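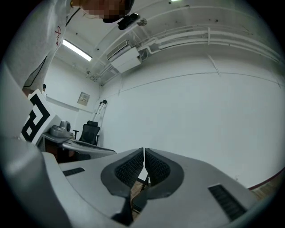
Usico Workroom Furniture and Layout: Minutes

Held in the Salazar room, 24th October

Present: Halldóra Snorradóttir (chair), Syahrul Hartono, Melati Yeoh, Lungile Rampersad (minutes)
Apologies: Suryani Teoh

1. Minutes of the last meeting

Agreed as a correct record, with one change. Under item 4, "desk depth" should read "desk height". LR to amend the filed copy.

2. Matters arising

2.1 Window blind. Refitted. The lower bracket still works loose when the blind is raised fully. SH has put in a longer screw and will look at it again before the next meeting.

2.2 Door closer. Adjusted to close more slowly. MY reported that it now fails to latch when the corridor door is open at the same time. Building services have been told. Carried forward.

2.3 Labels on the wall sockets. Done, apart from the socket behind the tall cupboard, which cannot be reached without moving the cupboard. HS asked for this to be done at the same time as item 5.

3. Desks

3.1 The grey-topped desk stays in the room. SH had checked the frame and found it sound. The top has a slight bow along its front edge when measured with a straight edge, within the limit given by Gokwood. No action on the top.

3.2 Height. The desk is fixed and does not suit everyone who works at it. Options discussed were a set of leg extenders, or replacement with an adjustable model from the Gokwood range. MY had a price for the extenders but not for the adjustable model. HS did not wish to decide on one price alone. MY to obtain the other.

3.3 Space under the desk. The light there is poor and cables are hard to trace by eye. LR proposed a cable tray fixed to the underside of the top, set back far enough to clear the knees. SH noted that the top would need pilot holes and that the screws supplied with the tray are too long for it. Agreed to fit the tray with shorter screws. SH to measure the thickness of the top before ordering.

3.4 Small equipment kept on desk tops. Agreed that items in daily use may stay out. Anything not used for a week goes back on its shelf. MY asked whether this applied to chargers. It does.

4. Chairs

4.1 The black mesh chair with the high back and armrests was discussed at some length. SH reported that the gas lift drops under load over the course of a morning. The back and arms are in good order. Grindano can supply a replacement lift, part number 2057, if the stem has the standard taper. SH has not been able to confirm the taper without taking the base off.

4.2 LR asked whether the armrests foul the desk when the chair is pushed in. MY said that they do at the highest arm setting and clear at the lowest. HS asked that the arms be set to the lowest position when the chair is put away.

4.3 Parking of chairs. There is no agreed place for a chair when it is not in use and the walkway is often narrowed as a result. It was proposed that chairs be left facing the wall, with the back to the room. This takes up less depth than leaving them side on. MY was against making it a rule and would sooner have a mark on the floor. Agreed to try both until January and then drop whichever is not being followed.

4.4 Castors. The present castors are the hard type. They are suitable for carpet and less so for this floor. Soft castors to be priced with the gas lift so that both come in one delivery.

5. Floor and walkway

5.1 Floor. Some wear was noted along the line between the door and the desks. It is in the surface coat only. HS asked that no chair mat be bought until the castors have been changed.

5.2 Walkway. SH had measured the clear width with the chair pushed in and with it pulled out. The first figure is acceptable and the second is not. Moving the desk 23 cm towards the wall would put it right and would leave enough space for the cable tray. It would also cover one of the wall sockets. SH to check that nothing needs that socket before the move is made.

5.3 The tall cupboard is to be emptied and shifted on the same day as the desk. It is not to be walked across the floor on its corners. MY to borrow the felt sliders from the stores.

6. Cords and loose leads

6.1 LR raised the matter of leads left hanging over chair arms and desk edges. It was agreed that hooks on the side of the cupboard would be enough. Adhesive hooks have come off the cupboard before, so screw-in ones are to be used.

6.2 Extension leads. One lead has no test sticker. It has been taken out of use and tied up in the bottom drawer until it is tested.

7. Budget

Two purchases were approved: the cable tray and the gas lift. The castors were approved in principle, subject to price. The leg extenders and the adjustable desk are held over. HS reminded the meeting that orders placed after the year end go against the new code and need a fresh form.

8. Any other business

8.1 ST had sent a note asking for a coat hook near the door. No objection. SH to fit one when the cupboard hooks are done.

8.2 MY asked for a copy of the room plan with the new desk position marked. LR to draw this once the socket has been checked.

Actions

SH: refix blind bracket; measure desk top and order tray with shorter screws; take base off chair and confirm taper; check socket behind new desk position; fit hooks.

MY: price for adjustable desk; price for soft castors; felt sliders from stores.

LR: amend last minutes; arrange test of extension lead; revised room plan.

HS: chase building services on the door closer; sign order forms.

Next meeting: January, same room, date to be sent round by LR. Items for the agenda to reach LR a week before.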